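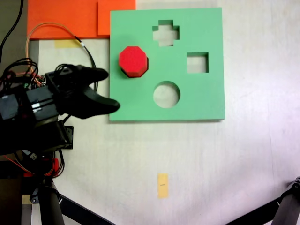
ASTPORT, 31 August 2022 – Nalent today released the first part of Yao, a collection of recorded manipulation examples for training learning systems on small robot arms. The release contains 769 episodes of a single placement task, recorded at the company's site in Astport by seven operators. The task was chosen for its tight tolerances and its low cost. It uses a green board with a cross-shaped, a square and a round opening, a red block that belongs at the upper left of the board, and a black arm that reaches in from the left side of a white table. An operator steers the arm through the whole task while the joint positions, gripper commands and camera images are written to disk against a common clock.

Yao is intended for groups that work on imitation learning, in which a system is shown recorded examples of a task and fits a control policy to them. It can also be used to test methods for finding bad or mislabeled data. The files are available on request under a research license, with the format description and the operator instructions included.

What an episode contains

An episode starts when the operator presses the record pedal and ends when the pedal is pressed a second time. Between the two, the system stores the commanded position of each joint, the measured position of each joint, the commanded gripper opening and the images from the fixed camera. Commanded and measured values are kept in separate fields. Small arms lag behind their commands under load, and a policy trained on one set of values can behave differently from a policy trained on the other. Nalent leaves the choice to the user.

Each episode also carries a short header with the operator code, the session code, the starting condition, the outcome and a free-text remark. The outcome is entered by the operator directly after recording and checked later by a second operator who watches the images without seeing the first entry. Where the two entries differ, both are kept and the episode is marked as disputed. The remark field is often blank. Where it is filled in, it usually concerns the grip, the lighting or a cable that pulled on the wrist during the approach. 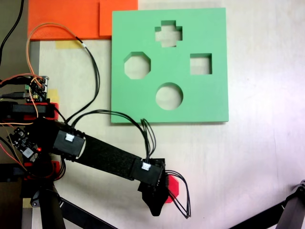 Operators do not follow a fixed path. The written instructions state where the block should end up and which contacts are to be avoided, and leave the approach, the speed and the number of corrections to the person at the controls. Trials with a prescribed path gave episodes that were easy to reproduce and poor for training: the policy had no examples of what to do once it had drifted away from the path. With free operation the arm arrives at the board from a range of heights and angles, and small recoveries occur often enough to be learned.

Pauses are left in the recordings. Early versions of the processing scripts removed every interval in which the arm stood still, which shortened the files but also removed the moment before the gripper closes. Policies trained on the shortened files tended to close early. The released files are trimmed only at the start and the end, and the untrimmed versions can be requested separately.

Handling of failed attempts

Failed attempts are part of the release. An episode counts as failed if the block ends up outside its place on the board, if it is dropped on the table, or if the operator gives up. The outcome field distinguishes these three cases. An episode in which the block is dropped, picked up again and then placed correctly is counted as successful and receives an additional mark, so that users who want only uninterrupted attempts can filter it out.

A further 33 episodes were recorded and withheld. In these, the images and the joint readings could not be aligned with confidence, mostly as a result of a loose connector during one session. They are listed by number in the documentation, and their numbers have not been reassigned. The gaps in the sequence are intentional and do not indicate missing downloads.

Table layout and calibration

The position of the board is checked against marks on the table at the start of each session. Within a session it is left alone unless the arm has pushed it, in which case the operator moves it back and notes the fact in the header of the next episode. Movement of the board during an episode is not corrected. It appears in the images and is treated as part of the task.

Camera calibration is repeated whenever the camera or the arm base has been touched. The calibration file in force is named in each session record. Users who work from images alone can ignore it. Users who convert joint positions into positions on the table will need it, and should take care to load the file that belongs to the session – the differences between files are small and will not raise an error.

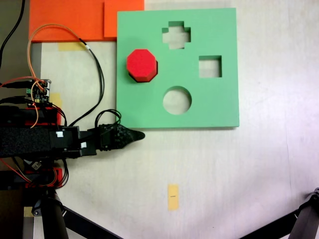

Gripper calibration is handled in the same way. The closed position is recorded at the start of the session with no object between the fingers, and all gripper values in the session are given relative to it. This makes it possible to tell from the numbers alone whether the fingers have closed on something. The method has limits. If the block is held at a corner, the reading can fall close to the value for an empty gripper, and several disputed outcomes were traced to holds of this kind. For those episodes the images should be preferred.

Light conditions were kept as steady as the room allowed. The blinds were closed and the ceiling lights left on, but no enclosure was built around the table. Shadows on the table and the board therefore differ somewhat between sessions. Nalent considers this variation useful in training and has made no attempt to even it out in processing.

Recommended division of the data

The release comes with a suggested division into training and test sets, made by session. Dividing by episode places near-identical starting conditions on both sides and gives results that are too favorable. In Nalent's own tests, a policy evaluated on a division by episode looked well ahead of one evaluated on a division by session, although the two had been trained by the same procedure. Publications that use Yao are asked to state which division was applied.

A second suggested division holds out all episodes by one operator. Operators differ in how they approach the block, how long they hover before closing and how firmly they correct. The division gives a rough indication of how a policy copes with starting states and motions produced by a person whose style it has not been trained on. Operator codes are stable across the release but carry no personal information.
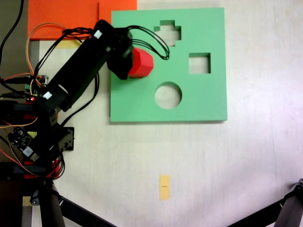 One outside reader of the draft documentation doubted that a single block and a single board could support claims about placement in general, and wrote that "a policy can do very well here by learning one table." The same reader asked for the operator's outcome entries to be published before checking as well as after, so that labeling error could be measured. The second request has been met in the present release. On the first, Nalent agrees with the point and has added a statement to the documentation that Yao should be treated as a test of method on one task, and that results on it should not be presented as evidence of wider ability.

Next steps

Recording continues in Astport. The aim is to bring the collection to 1000 episodes of the present task before any new object is introduced, with most of the added material directed at starting conditions that are thinly covered at present. These include starts with the block turned out of line with the board, and starts with the gripper low over the table. The format will stay the same, and existing episode numbers will be kept.

Corrections to the released episodes will be issued as separate files. Users can apply them or leave them out, and each correction file lists the fields it changes. Errors can be reported through the contact form on the Yao project page. Reports should include the episode number and the session code.

Availability

Yao is available to universities, public research bodies and companies for research use. Requests should name the institution and give a short description of the intended work. The package contains the episode files, the calibration files, the operator instructions, both suggested divisions and a script that reads an episode and plays back its images alongside the joint values. The script is provided as is.

About Nalent

Nalent develops recording and control software for small robot arms. The company is based in Astport.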